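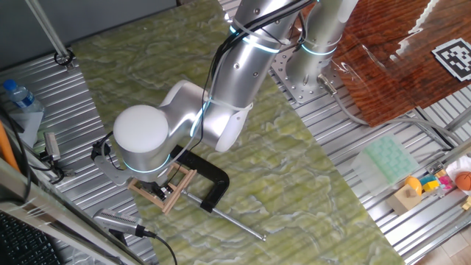
# 5주차 강의 노트: 그리퍼 비교 실습

2018년 7월

담당: Hedvika Paulík
실습 조교: Rutilio Zepeda, Montserrat Sandoval

지난주에는 로봇 베이스 좌표계와 카메라 좌표계를 맞추는 방법을 다루었다. 이번 주에는 같은 팔에 두 가지 그리퍼를 차례로 달고 같은 물체를 잡게 하여 결과를 비교한다. 팔의 궤적과 속도 설정은 바꾸지 않는다. 바꾸는 것은 그리퍼와 그에 따른 TCP 값뿐이다.

## 1. 비교 대상

- **그리퍼 A**: Cluda 평행 그리퍼. 전동식이며 손가락 두 개가 나란히 움직인다. 폭과 힘을 명령으로 지정할 수 있다.
- **그리퍼 B**: Rollham 적응형 그리퍼. 손가락에 관절이 있어 물체 모양에 따라 감싸듯 닫힌다. 폭은 지정할 수 있으나 접촉 이후의 손가락 모양은 직접 지정하지 못한다.

두 그리퍼는 무게와 길이가 다르다. 교체한 뒤에는 제어기의 페이로드와 TCP를 반드시 다시 입력한다. 페이로드가 틀리면 중력 보상이 어긋나서 프리드라이브 상태에서 팔이 천천히 처지거나 올라간다. 작년 수강생 보고서에서 가장 많이 나온 오류가 이것이다.

## 2. 파지 조건 복습

물체를 두 접촉점으로 잡을 때, 마찰계수를 μ, 한쪽 손가락이 누르는 힘을 F, 물체의 질량을 m이라 하면 정지 상태에서 미끄러지지 않을 조건은 다음과 같다.

`2μF ≥ mg`

팔이 위로 가속도 a로 움직이면 우변은 `m(g + a)`가 된다. 이 식에서 알 수 있듯이 느린 동작에서 잘 잡히던 물체도 빠른 동작에서는 빠질 수 있다. 실제로는 안전율 S를 곱해서 쓴다.

`F = S · m(g + a) / (2μ)`

이번 실습에서는 S = 2를 쓴다. 단, 나무 막대로 만든 사각 틀에는 이 식을 그대로 적용하지 않는다. 틀은 가볍기 때문에 필요한 힘이 매우 작게 나오고, 문제가 되는 것은 미끄러짐보다 회전과 변형이다. 무게중심에서 떨어진 변을 잡으면 접촉점을 축으로 모멘트가 생긴다. 접촉 면적이 좁을수록 틀이 기울기 쉽다.

## 3. 대상 물체

| 물체 | 확인할 점 |
|---|---|
| 나무 막대 사각 틀 | 들어 올릴 때의 기울어짐, 모서리 변형 |
| 정육면체 블록 | 면 접촉의 반복성 |
| 장난감 농구공 | 곡면 접촉, 중심에서 벗어난 파지 |
| C형 클램프 | 무게중심이 치우친 물체의 회전 |

사각 틀은 막대가 모서리에서 서로 겹치므로 두께가 일정하지 않다. 그리퍼 A로 잡을 때 손가락이 겹친 부분에 걸리면 한쪽만 먼저 닿는다. 잡는 위치를 기록할 때 변의 중앙인지 모서리 근처인지 구분해서 적는다.

C형 클램프는 나사봉 쪽이 길게 나와 있다. 몸체의 굽은 부분을 잡는 경우와 나사봉을 잡는 경우를 각각 시험한다. 놓을 때는 매트에 닿은 것을 확인한 뒤에 손가락을 연다.

## 4. 카메라

이번 주에는 손목에 단 카메라와 작업대 쪽 고정 카메라를 모두 사용한다. 손목 카메라는 접근 단계에서 물체를 가까이 볼 수 있지만, 하강 마지막 구간에서는 손가락이 시야를 가린다. 고정 카메라는 전체 배치를 계속 볼 수 있는 대신 팔이 물체와 카메라 사이에 들어오면 물체를 놓친다.

그리퍼를 바꾸면 손목 카메라와 손가락 끝 사이의 거리도 달라진다. 카메라 브래킷을 건드리지 않았다면 핸드-아이 변환은 그대로 쓸 수 있고, TCP 변환만 새로 적용하면 된다. 브래킷 나사를 풀었다면 지난주 절차로 보정을 다시 한다. 재투영 오차는 두 그리퍼 모두에 대해 기록한다.

카메라 케이블은 손목 관절이 끝까지 돌아도 당겨지지 않을 만큼 여유를 둔다. 여유가 너무 크면 늘어진 부분이 물체에 걸린다. 자동 실행 전에 손목을 양방향으로 저속 회전시켜 확인한다.

## 5. 실습 절차

1. 비상정지 버튼을 눌러 동작을 확인하고 해제한다.
2. 그리퍼 A를 장착하고 페이로드와 TCP를 입력한다.
3. 프리드라이브로 팔을 움직여 처짐이 없는지 본다.
4. 물체를 지정 위치에 놓고 접근 높이까지 자동으로 이동한다.
5. 저속으로 하강하여 파지한 뒤 수직으로 들어 올리고 정지한다.
6. 정지 상태를 유지한 다음 원래 위치에 내려놓는다.
7. 각 물체에 대해 30회 반복한다.
8. 그리퍼 B로 교체하고 같은 순서로 반복한다.

팔이 움직이는 동안 작업 영역에 손을 넣지 않는다. 물체를 다시 놓을 때는 프로그램을 일시정지하고, 조원 한 명이 티치 펜던트를 들고 있는다.

## 6. 기록과 판정

판정은 세 단계로 한다.

- **성공**: 들어 올린 뒤 정지 구간 동안 물체와 손가락의 상대 위치가 유지됨
- **부분 성공**: 떨어지지 않았으나 물체가 눈에 띄게 회전하거나 밀림
- **실패**: 잡지 못했거나 떨어뜨림

Fulgencio Hinojosa 조의 예비 시험에서는 조건을 더 나누어 모두 336회를 시도했고, 그중 174회가 그리퍼 A였다. 두 그리퍼의 시도 횟수가 다르므로 성공 횟수를 그대로 비교하면 안 된다. 비율로 바꾸고 신뢰구간을 함께 제시한다. 부분 성공을 성공에 포함했는지도 표 제목에 적는다.

파지 힘을 중간에 바꾸었다면 그 전후의 결과를 합치지 않는다. 로그 파일에는 힘 설정값, 손가락 최종 폭, 관절 각도가 저장된다. 손가락 폭은 파지 여부를 판단하는 데 유용하지만 얇은 막대에서는 완전히 닫힌 상태와 차이가 작다. 이때는 영상으로 다시 확인한다.

## 7. 보고서

조별로 한 부를 제출한다. 다음 질문에 대한 답을 포함한다.

- 사각 틀에서 변의 중앙과 모서리 근처의 결과가 어떻게 달랐는가. 2절의 모멘트로 설명할 것.
- 그리퍼 B가 A보다 불리했던 물체가 있는가. 있다면 접촉 모양을 그려서 설명할 것.
- 손목 카메라만 쓸 수 있다면 하강 마지막 구간을 어떻게 처리하겠는가.

원시 로그는 수정하지 말고 함께 낸다. 제외한 시도가 있으면 번호와 사유를 적는다. 장비 예약은 Evaristo Valdovinos에게 문의한다.

다음 주 읽을거리: 강의 자료집의 힘 제어 장, 임피던스 제어 절까지.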